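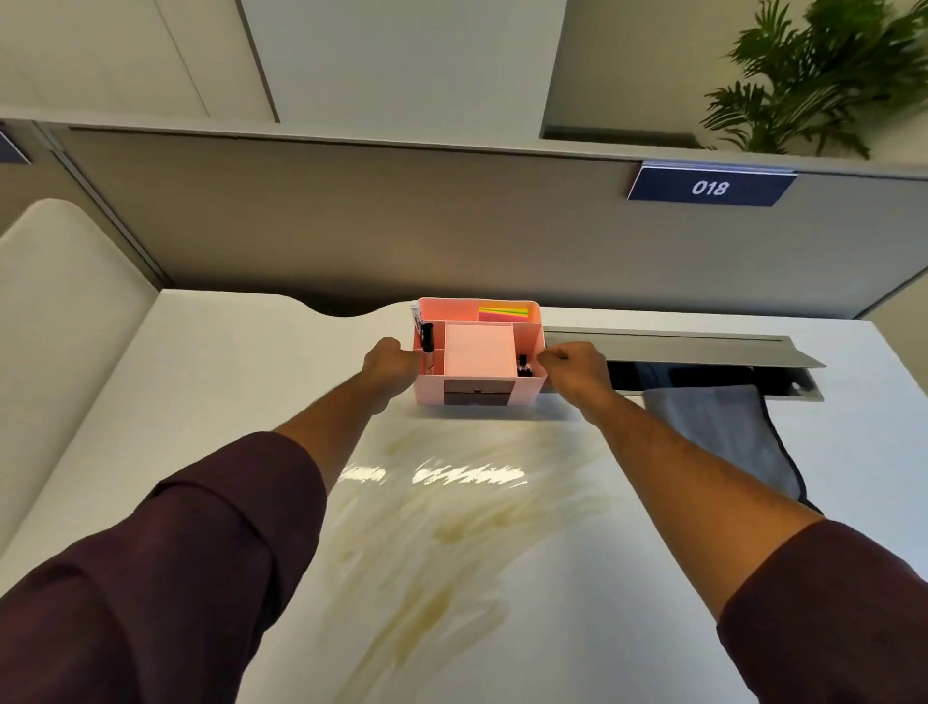 A pink desk organizer on a white desk.

Gidden camp fund reopens with more help for first-timers

Jan 28, 2023

I've been waiting to write this one up! Camp Gidden is taking applications for its summer campership fund again, and there's more to go around than last year. The fund finished its October drive with $3006 in it, which is a lot for a camp our size (we have one dining hall and a dock that leans).

If you're new to the newsletter, the fund pays part or all of the fee for kids whose families can't swing it. A full week at Gidden is $600 this summer, bus included. Most awards cover half. A few cover everything, and those usually go to kids who've never been to an overnight camp before.

The big chunk this time came from the Rinine Street supper, which brought in $1423 in one evening. I was on potatoes and I can tell you I didn't sit down once. The rest came in by mail and through the jar at Šimek Hardware, plus a nice check from Kitar, the music shop, whose owner sent two of his own kids to us back when we still had the canvas tents.

I called Otakar Mikuš, who runs the camp office, to ask what's different this year. Mostly it's the form. It used to be four pages and now it's one, front and back, and you don't have to send pay stubs with it anymore. "If a parent tells me it's a hard year, I believe them," he told me. He'd also like people to stop apologizing when they call. I've been on the other end of that phone and I second it.

A couple of things that tripped people up last summer: one form per child, even for twins. Put down a second choice of week, even if you're sure about the first, and write the phone number so somebody other than you can read it. You don't need to have a camp spot before you ask for money, either. Send both forms together and Otakar will match them up. He's holding beds in the junior cabins for fund kids until the awards go out, so you won't lose a place while you're waiting to hear.

Forms are at the camp office, at the library desk and by the register at Šimek. Awards are made in the order forms come in, so sooner is better. Families get a letter either way, and whatever you put on the form stays in the office. Counselors don't know who's on a campership and they don't ask.

And if you're on the giving side, yes, the fund takes money all year long. We'd love to get past $2000 at the next supper. A check made out to Camp Gidden with "campership" on the memo line will get where it's going. Without the memo it goes to the general account, and then it might end up as roof shingles (we do need those too, but that's a whole other story).

Supper helpers can leave their names with me. I'm asking for somebody else on potatoes.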